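# The slow business of saving a door

The workshop at Nurosier takes in doors. People bring them on roof racks and trailers, often wrapped in blankets, and most of them have the same complaint. The lock no longer turns, and a locksmith has offered to drill it out and fit a modern one.

Elsie Costigan has been repairing old locks for 21 years. She trained under Thierry Pichon, who ran the business until his eyesight made the fine work difficult and who still comes in to look over the post. Between them they have a bench, two key-cutting machines and a wall of drawers full of springs, levers and screws taken from locks that were past repair.

"A lever lock is a simple thing," Costigan says. "You have a bolt, some levers and a spring on each lever. When it stops working, it's usually a spring or it's dirt."

Dirt is the more common of the two. Householders squirt oil into the keyhole when the key starts to stick. The oil loosens things for a few weeks, then gathers dust and sets into a brown paste. Costigan takes the lock apart, cleans every piece in white spirit, dries it and puts it back together with a very small amount of grease on the bolt. She puts nothing on the levers.

Broken springs take longer. Few of the old makers used standard sizes, so a new spring has to be bent from flat strip and tried in place. It can take five attempts before the lever drops as it should. She charges by the hour, with a limit agreed beforehand, and a customer who wants the work done within the week will be sent elsewhere.

Not everyone thinks the trouble is worth it. Capucine Lebrun manages rented houses and has 200 front doors to look after. She replaced most of the old locks when she took over, mainly for the insurance, and has no regrets.

"I need to be able to get a key cut on the same day," she says. "If a tenant loses one at night, I can't wait for someone to file a blank."

Costigan accepts the point. For front doors she often suggests fitting a new lock higher up and leaving the old one in working order below it. Inside doors are a different matter, and so are cupboards, desks and chests, where a drilled lock leaves a hole that no cover plate quite hides.

Yu-na Jang brought in the lock from a linen cupboard that had been shut for three years. The key had snapped and the stump was still inside. Costigan had it out in an afternoon and cut a new key from the two halves of the old one. The cupboard held tablecloths and a box of candles. 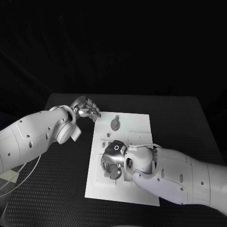

Can an old lock be repaired if the key is lost altogether? Usually it can, as the lock can be opened up and a new key filed to suit the levers, though it costs more than copying a key that still exists.

Costigan asks customers to send the lock alone if they can manage it. Most are held by two or four screws on the edge of the door, and the handle and spindle have to come out first. She would like the screws as well, in an envelope. Old screws often have a thread that can't be matched in the shops, and a new one forced into the same hole will split the wood.

The workshop closes for the first half of August. Locks sent during that time will be held at the post office.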